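The coffee hour in Grendov

In Grendov the day has two beginnings. The first is at six, when the bakery lorries come down from the ring road and the trams start to make their noise. The second is at half past ten, when work stops and everybody drinks coffee. I moved to the town in January, eleven winters ago, and for a long time I believed that only the first beginning was the true one. I was wrong, and my neighbours were patient with me.

The coffee hour is older than the coffee. In the times of the salt trade the porters rested at this hour, and they drank a hot barley drink with a little chicory inside. When real beans became cheap enough, the barley went away but the hour remained. People of a certain age still say "I go to my barley" when they put on their coat. My landlady said it every morning, and for one whole year I thought she kept a field.

The centre of this habit is a street called Rinari, which climbs from the river to the old weighing house. It is short, and the stones are bad for the ankles. On it you will find the roastery Breltik, two shops that repair grinders, and a row of small cafés where the tables are so close that you must ask permission to open a newspaper. Breltik still roasts in the back room with the door open. On a damp day the smell goes as far as the swimming baths.

I asked at the counter how much they sell. In the week before my visit it was 3,416 cups, and the woman who told me this looked disappointed, for it had rained and the bridge was closed on one side. A cup costs 2 crowns if you stand and more if you sit. Most people stand. There is a brass rail along the wall for the elbows, and it is worn thin in the places near the window.

What surprised me most, as a person from a country of tea, was how strict the rules are and how little they are spoken. You do not order milk after noon. You do not pay for your own cup if you are with somebody older. You leave the last small mouthful in the cup, because the Grendov grind is rough and the bottom is mud. A guest who drinks the mud will be given a glass of water and a kind look.

For some 60 years the drink was made in one manner only, in a tall copper pot on a low flame. Then the machines arrived, first in the hotels and after that in the homes. Akbari, the big kitchen shop by the station, gave its whole ground floor to them last autumn. The older customers walk through it with their hands behind their backs, as one walks in a museum. The younger ones buy.

So the kitchen became a different room. In my childhood the worktop was for dough and for homework. Now each family must decide which appliances may live on it and which must go into the cupboard, and I have heard serious quarrels on this question.
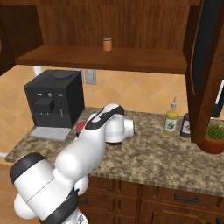
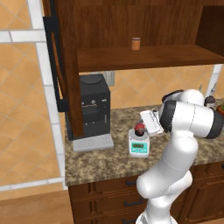
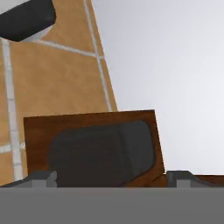
My own household made its peace slowly. We kept the copper pot for the weekend and for visitors, and on working days we press a button like the rest of the building. The coffee from the button is good. It is even, and it is ready before the bread is cut. But the pot asks you to stand beside it for the time that it needs, and in this time you talk with whoever is in the room, or you look out at the yard.

At Breltik they do not take a side in the argument. They grind for both, and on the paper bag they mark with a pencil a P for pot or an M for machine. A bag for a small family is 100 grams, and they prefer that you return often and do not buy a big one. If you ask for half a kilo, the woman will ask if you have a wedding.

A visitor who wants to see the coffee hour should come a little before it. At ten o'clock Rinari is almost quiet, with some bicycles against the wall and a cat in the door of the weighing house. By twenty past, the first office people are walking up from the river, still with their passes around the neck. Take a place at the rail, far from the window if it is your first time, as the window belongs to the regulars. Have your coins ready in the hand. The hour, I should say, lasts forty minutes.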